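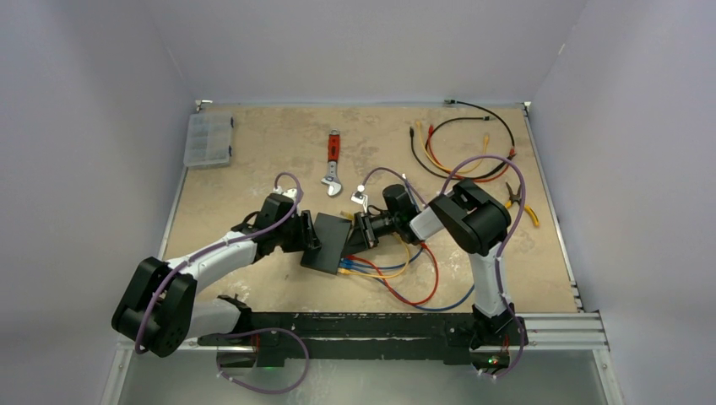

*2 min read*

**February, workshop notebook, glue trials (still!)**

Back on the hide glue. I mixed a fresh batch before lunch, the Kekard granules this time, one part glue to two parts water by weight, and left it to swell while I cleaned up the clamps. The granules are coarser than the Blöndal ones and they took their time. I got impatient and poked at them, found hard little centers, and put the lid back on.

Today's question is the same one as last week's: how long have I got between brushing it on and closing the joint? The Alley stool has mortises that want a slow glue, and I keep getting a skin on the tenon before the rail is even lined up. Last time I had to knock one apart and scrape it (not fun, and I lost a bit of the shoulder doing it).

So, offcuts. I cut 22 little lap joints out of the leftover ash, all from the same board, and scuffed the faces with 120 paper. Half got plain glue and half got glue with a pinch of salt, 5 grams of salt to 200 grams of mixed glue. Somebody at the Pullanville workshop swears by urea instead, but I didn't have any and I did have salt, so there we are.

Notes as I went:

- Plain glue, cold wood: skinned over almost at once. Hopeless.
- Plain glue, wood warmed with the hair dryer: much better, I could still slide the pieces into place.
- Salted, cold wood: a little tacky but it closed up.
- Salted, warm wood: lovely! Squeezed out in a nice even bead the whole way along.

The pot ran too hot at one point and I had to drop it back a notch. It smelled like a wet dog for the rest of the afternoon, so sorry to whoever was on the next bench. If you use the pot after me, the dial reads low, so trust the thermometer and leave the dial alone.

Everything is clamped up on the shelf by the window with pencil marks on the ends (P for plain, S for salt, W if it was warmed). Please don't unclamp them! I want the full 48 hours before I start breaking things, and the last set got moved and I couldn't tell which was which.

One thing that bugs me is whether the salt makes the joint pull damp out of the air later on. I'll keep two of the S pieces back and leave them out by the sink for a while.

Still to do: order more ash, find the small brush, wash the big brush properly, and write the batch date on the jar in the fridge before it gets mistaken for soup stock.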